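Suvville, 04/07/2018

**Jonano opens a repair and exchange shop for household goods in Velldale**

The association Jonano is pleased to announce the opening of its second shop in the old grain office of Velldale, at the corner of the market square. The shop will receive, repair and sell again small household goods which people do not need any more. It will be open from Tuesday to Saturday, and the entrance is free for everybody.

The first Jonano shop, in Suvville, has worked for three years. In the last year it gave a second life to 325 lamps, radios, kettles and chairs. Many of the visitors came from Velldale by bus, often with heavy bags, and they asked us many times when we would come nearer to them. The new place has 220 square metres on one floor, with a repair room at the back and a small corner for coffee.

"People keep a broken thing in the cupboard for ten years, and they feel bad each time they open the door," says Saturnino Peñalver, director of Jonano. "We would like that they bring it to us in the first week. Sometimes the repair takes five minutes — a new fuse, a drop of glue."
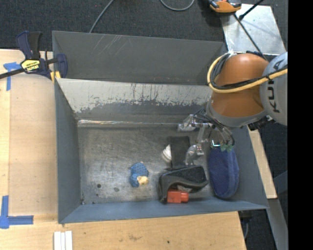 **Practical information**

Visitors can bring up to four objects on one visit. Each object is looked at on the same day, and the owner receives a written note with the price of the repair before any work begins. If the owner does not want to pay for the repair, the object can be given to the shop or taken home again.

We do not accept mattresses, car tyres, paint or large refrigerators. For these, please continue to use the town collection point.

The repair room is directed by Crescencio Urquijo, who was for many years a watchmaker in Suvville. From September he will also give an evening course for beginners, with eight lessons. The price is 80 euros, with tools and materials included. Persons without work and students pay half of this price.

The furniture of the shop was made by the joinery Pintér, from boards which came out of the old school gymnasium. In some of them the coloured lines of the playing field are still there, and we decided to leave them.

The opening will be on Saturday at ten o'clock, with music and soup in the square. The first 100 visitors will receive a cotton bag sewn in our Suvville workshop. Journalists are welcome from nine o'clock and may speak with Mr Peñalver and Mr Urquijo. Please tell us before Friday noon if you wish to come — the room is not very large.

**Press contact:** Jonano, press office, Suvville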